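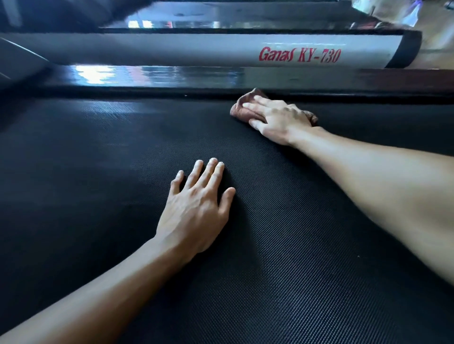 Laufband GanaS KY-730, Lauffläche und Motorhaube

Geräteraum Plerside, Durchgang 28.09.2020, geprüft von mir (Francine Lévesque)

Feuerlöscher: ok, Plombe dran, Nr. 2711.
Fluchtweg: na ja -- da standen wieder Yogamatten. Hab sie weggeräumt.
Laufband, Notstopp: ok, dreimal gezogen.
Laufband, Gurt mittig: ok, bitte im November nachspannen.
Kabelzug: MANGEL. Die Isolierung am Griff ist angescheuert, ich hab das Ding gesperrt und Laurier MacPherson geschrieben.
Hantelständer: sieben Schrauben nachgezogen, eine fehlt mir noch!
Verbandskasten: Pflaster fast alle, Kühlkompressen auch.
Licht im Flur: flackert immer noch, Ticket 874 ist offen.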